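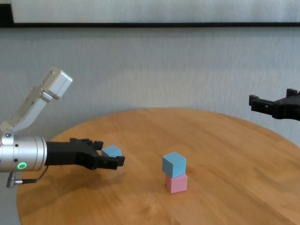

Dinesh Unnithan says the planner has finally stopped arguing with itself, and he would like everyone to update before it starts again. His note went out at 9 a.m. with version 5 of Stisico, the two-arm motion planner maintained at Clestgate's lab in Pamville.

The old release planned each arm separately, then checked whether the two plans collided. They often did, at which point both arms politely yielded and stayed that way until a person intervened. Version 5 plans for both arms at once and picks a single owner for each object before anything moves.

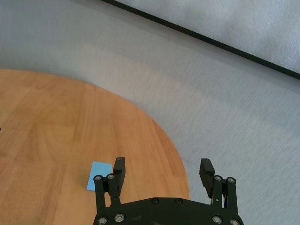 Perception got the smaller share of the work. Stisico now merges the wrist view with the head view before it commits to a grasp, and a part that one camera sees badly is no longer struck from the list. A pale blue square partly tucked behind the gripper's own left finger used to count as no square at all – the planner would go off and look for it elsewhere, with great thoroughness. The merged estimate keeps the object and marks the hidden portion as unknown.

The team replayed 3,000 logged stacking tasks through the new code. In 2,007 of them it produced a shorter plan than the old release. In the others it broke even or did worse, a result the release notes cover in one brisk sentence.

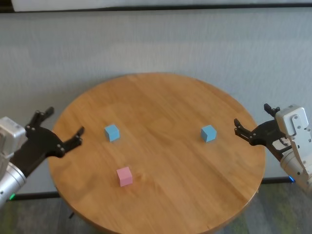

**Filed under: Planning & Control**

Ajith Pisharody, who wrote the ownership rule, describes it as "nearest gripper wins, ties go left." A weighted version is due in June. Rodrigues, the lab's log viewer, needs its own update to read the new plan files and will otherwise open them as a blank page, without complaint.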